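Sorting parts for the Fletow boards today. Yellow bins on the outside, steel tray in the middle for whatever I'm matching up.
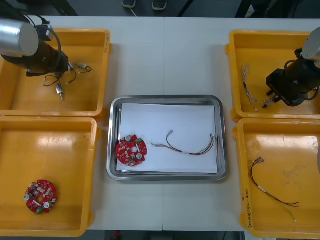

Wires get a bin of their own this time - last batch I mixed them in with the boards and spent 20 minutes untangling.

Round red boards stay in the lower left. Small parts with leads go upper left.
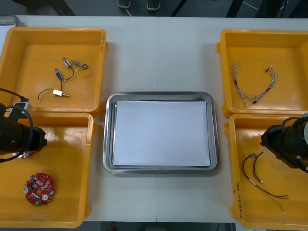

Still waiting on 4 connectors from Umard. Will finish the rest after lunch.

Recent posts
Jukodar crimp tool, 9 months in
Labeling bins with a marker
Zamani order arrived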